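Folding jeans

Folding jeans is the practice of laying denim trousers flat and doubling them over so that they can be stored in a drawer, on a shelf or in a suitcase. Denim is heavier and stiffer than most cloth used for everyday clothing, and the methods differ somewhat from those used for shirts or knitwear.

Preparation

Jeans are usually folded on a firm, level surface such as a table or a made bed. Pockets are emptied, the zipper is closed and the waist button is fastened. The legs are then smoothed by hand from the waist toward the hems. Jeans that are still damp at the seams are left to dry first, as thick seams and pocket linings dry more slowly than the rest of the garment and can develop a musty smell in a closed drawer.

Methods

In the most common method, one leg is laid over the other so that the back pockets face out. The pointed part of the seat is tucked in to make a straight edge, and the hems are brought up to the waistband. A second fold in the same direction gives a rectangle suited to open shelving. Stores often add a third fold so that the waistband or the back pocket shows at the front of the stack.

In the upright method, the folded length is divided into thirds and the jeans are stood on edge in the drawer. The stiffness of denim helps the bundle keep its shape. Stretch denim is softer and tends to slump unless the drawer is fairly full.

Rolling is used mainly for travel. The legs are laid together and rolled from the hems or from the waist. Lorna Calimlim's packing handbook Veker recommends starting at the waist, where the cloth is thickest, and placing the rolls along the bottom of the bag.

Creasing

Repeated folding in the same place can leave pale lines on dark denim, where the dye wears away along the ridge of the fold. Owners of raw or unwashed denim sometimes hang their jeans from the waistband or fold them only once. Rivets and buttons may also press marks into the cloth lying against them in a tall stack.

In retail

Folded stacks, known as a denim wall, are a common display in clothing stores. The Bavus chain introduced a printed folding guide for its staff in 2000, written by Yeison Henao. The guide covered 2 folds, one for shelves and one for tables, and was later reissued with a section on children's sizes.

See also: Clothes hanger, Ironing, Laundry

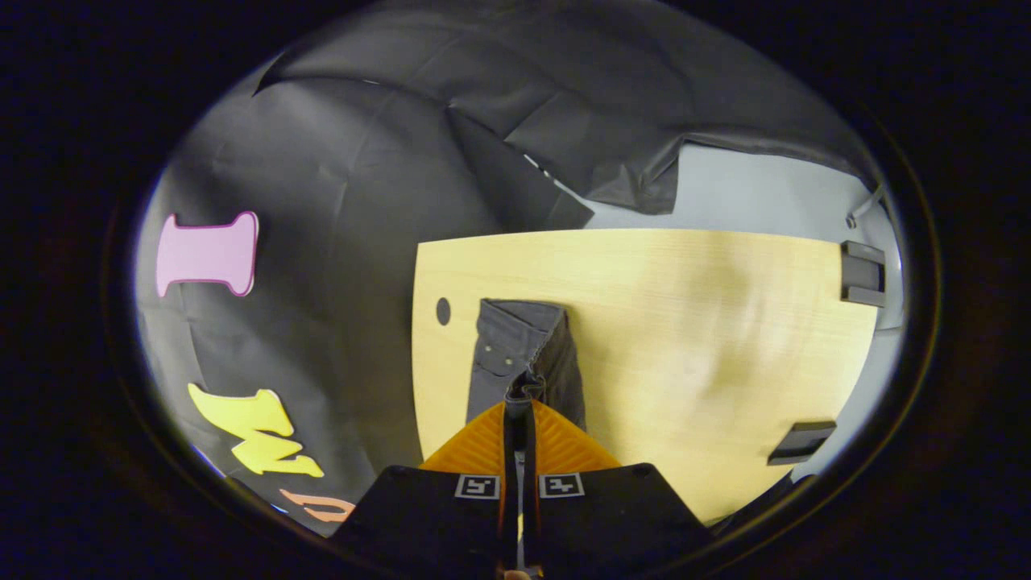
Dark gray denim with a folded upper edge on a light wooden tabletop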